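The scratching started in August, over the bedroom, at the hour when a person has just given up on reading and turned off the lamp. I told my husband it was the house settling. He pointed out that the house was built in the fifties and had probably finished.

So I did what everyone in Werdale does and ignored it until it got cold. By then whatever it was had moved from scratching to furniture removal. Something up there was rolling things. I had a theory about walnuts, and the theory was correct, and I have not been thanked for it.

Our first call was to Gastlow, who have the big sign out by the feed store. A very pleasant young man came, stood on the third rung of our ladder, shone a flashlight into the hatch and quoted us 2,000 dollars for what he called a full attic restoration. I asked what animal it was. He said that would be established during the restoration.

Our second call was to Otakar Vávra, who works alone, drives a van with a door that doesn't match, and came recommended by the woman who cuts my hair. He went all the way in. He was up there long enough for me to drink two cups of coffee and feel guilty about not offering him one. Then his head came out of the hatch upside down and he said, "Flying squirrels. You have 8, maybe more, they are in a pile."

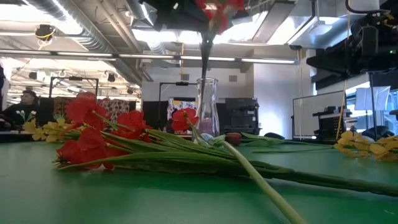

Why not just set a trap and be done with it? You could catch every one of them and still have the hole they came in by, and the next family would be in before you'd put the ladder away.

That was Otakar's view, and he holds it with some force. He spent most of his first visit outside, walking around the house with his neck bent back and making small disappointed noises. A flying squirrel needs a gap you could barely push a thumb through. We had plenty. There was one where the gable vent had lost a corner of its screen, and one behind the gutter that I had personally painted over two summers ago, apparently without covering it.

He closed up everything except the gable vent, and over that he fitted a one-way door. The model is called a Wirnelier and it's a tube with a flap, and it cost more than my winter boots. They go out at night to eat, they come home, the flap says no. He told us to leave it up until we'd had a good run of quiet nights, and to resist the urge to bang on the ceiling, which was directed at one of us in particular.

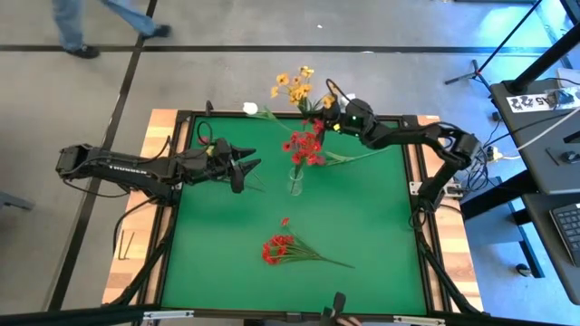 The first night was terrible. I don't know how squirrels hold a meeting but I listened to one. The second night there was some complaining on the roof, and on the third I lay awake waiting for a noise and was annoyed not to get it.

The whole business came to 800 dollars, with the droppings cleaned up and new screen on both vents. Otakar came back on 7th January to take the door down and caulk the last hole. He also handed me a grocery bag of walnut shells, as if I might want them.

The Ivanov place next door has started hearing something over the garage. I gave them his number. I didn't mention the timing.

Contact | © The Back Bedroom | Back to top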